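Gbeho Household Help > Laundry and Fabric Care > Knits and Fleece

Lining keeps pulling out of fleece items after washing

Asked by Mariama Ankrah
Viewed 223 times, 3 answers

I sort and wash donated winter things for a clothing closet at our church. A lot of it is sherpa or looped fleece with a smooth lining sewn in at the opening only. After a wash the lining balloons out, and when I push it back in it sits twisted and makes a lump at the closed end. I have 33 of these in the current batch and have fixed 19 by hand, which took most of an evening.

Settings: front loader, cold, normal cycle, 800 rpm spin, ordinary liquid detergent, no softener. They go into the dryer on low for 40 minutes with everything else.

Two questions.
1. Is there a way to wash them so the lining stays put?
2. The pile on a few has gone flat and a bit stiff on one side. Can that be brought back?

I would prefer not to sew through the outer fabric if it can be avoided.

Answer 1 (accepted)
Abdul-Rahman Ansah

The lining is attached at one end, so the far end moves freely. In the drum it gets pulled through the opening, the outer catches on other items, and the two layers rotate against each other. Spin speed makes this worse. Change the following:

Turn each item fully inside out before washing, so the lining is on the outside and the pile is protected. Close the opening with one large plastic safety pin through the rolled edge. Metal pins can leave rust marks if the load sits.

Put them in mesh bags, four or five to a bag. Do not pack the bag tight or the detergent will not rinse out of the pile.

Delicate cycle, cold, spin no higher than 600. Use half the detergent you use now. Looped fleece holds on to soap, and I suspect that is your stiffness in question 2.

Take them out damp, turn right side out, put your fist all the way into the closed end and pull the cuff down over your wrist. That seats the lining. Do it while damp. Once dry, the lining grips the back of the fleece and will not slide.

Air dry on a rack with the opening facing down. Low heat is usually safe for polyester, but the tumbling undoes the step above.

For the flat pile: rinse once more with no detergent, let it dry completely, then brush with a soft pet brush in short strokes against the lie of the pile. If the loops are shiny at the tips they have been melted by heat and will not recover.

If the lining still moves, you can tack it without going through the outer. Turn the item inside out, pull the lining clear, find the seam allowance at the closed end of each layer, and join the two allowances with three or four loose stitches. Nothing shows on the right side. Leave a quarter inch of slack in the thread.

Answer 2
Raltton

Just don't wash them unless they are dirty. Shake them outside and hang them up. Vinegar also works.

Answer 3
Zistoment

Agree with the first answer on the seam allowance stitches. I did this on a set of kids' hats in April and they have been through the machine several times. Use polyester thread. I used cotton on the first two and it broke.

One addition. Check the rim before you wash. If it has a rolled edge, look for skipped stitches on the inside of the roll, where lining and fleece meet. A gap there gets longer in the machine and then you have a real repair. Run a short ladder stitch over it first.

Don't use the vinegar and the detergent in the same rinse.

Comment from Mariama Ankrah, Monday, July 4, 2011
Did the remaining ones with the pins and the mesh bags. Two linings moved, the rest stayed. Extra rinse fixed the stiffness on all but one. I will tack the two that moved. 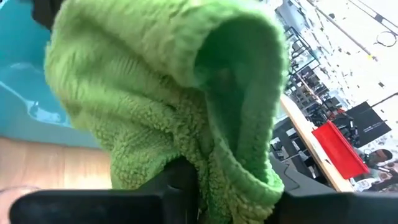

Looped green fleece with the smoother, slightly darker lining showing at the opening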